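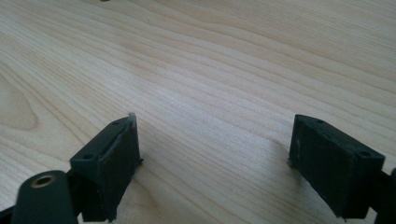 Pale tabletop, grain on the diagonal, oval figure at left.

Monday, March 10, 2025
Bench notes, back shop

Opened the shop to find the Mivov chair in more pieces than I left it in. Two of the stretcher joints from Friday's glue-up let go over the weekend with no weight on them at all. The chair was simply standing there, being a chair, and gave up. The other joints are holding, or are at least pretending to.

Looked at the failed tenons with the hand lens. Glue on the tenon, glue in the mortise, and a nice chalky layer on both where they parted. So it went on, it just never made a film. Classic chalking, same as last winter, when I wrote "DO NOT glue cold" on the inside of the cabinet door in marker. The cabinet door was open on Friday, which puts the note against the wall.

Suspects, in the order I feel like blaming them:

The Joneseck bottle. Came in with order 842, and I can't find a date on it. The stuff pours a bit ropey but smells right. I've used worse and had the joint outlive the furniture.

The shop. Max/min thermometer by the sink shows 9 C as the low since I last reset it. I would love to know when I last reset it. For anyone else using that thermometer: the button on the back is the reset, please write the day on the tape when you press it.

Me. I dry-fitted, got called to the phone, came back and spread the glue at what I'd call a leisurely pace. Open time is a thing I lecture other people about. 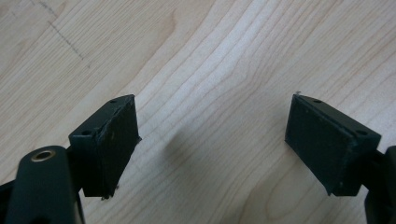
Glue test, round one

Cut 18 pairs of lap blocks out of the beech offcut bin. A third from the Joneseck bottle, cold shop. A third from the same bottle, but blocks and glue both left on top of the boiler cupboard first. The last third from the unopened Bratiso bottle, also warmed. Same clamps, same hand pressure as far as a hand can be trusted, all left until tomorrow. Marked C, W and B in pencil on the end grain, where it'll be unreadable once there's squeeze-out on it. Re-marked on the face.

Plan is to put each pair in the vise and knock it with the mallet. I know this isn't a standard. What I want is to see whether it tears wood or peels clean, and a mallet will tell me that for free. If the C blocks peel and the W blocks tear, the bottle is fine and the heating is the problem. If both peel, the bottle goes in the trash and I owe the heating an apology. If everything peels, I take up basket weaving.

Squeeze-out on the C set already looks whiter than on the other two. Not reading anything into that yet. (Reading quite a lot into it.)

Cleaning out the old joints

Warm vinegar on a rag, wrapped and left through lunch, then the narrow chisel. The chalky stuff came off the tenons almost by itself, but the mortises took most of the afternoon and a dental pick. One tenon is now a hair loose. I could shim it with a shaving
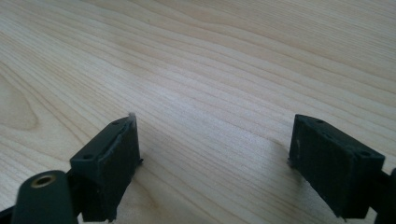 or I could do it properly and glue on a veneer, then pare back to fit. Voting for the veneer. A shaving works fine until somebody leans back in the chair, and the people it's going back to in Rai are leaners, judging by the wear on the rear feet.

Also found while I was in there: an old steel brad through the back rail joint, put in by a previous repairer who'd lost faith. Left it alone. Drilling it out would make a bigger hole than the crime deserves, and the joint around it is the only one that hasn't moved since it was made.

To do tomorrow
- Break the blocks, write the results here and not on the back of an envelope
- Cut veneer for the loose tenon
- Bring the glue indoors at night, all of it, including the bottle behind the paint
- Copy the cold glue note onto the outside of the cabinet door
- Tell Rai the chair will be late, about a week, and leave June out of the conversation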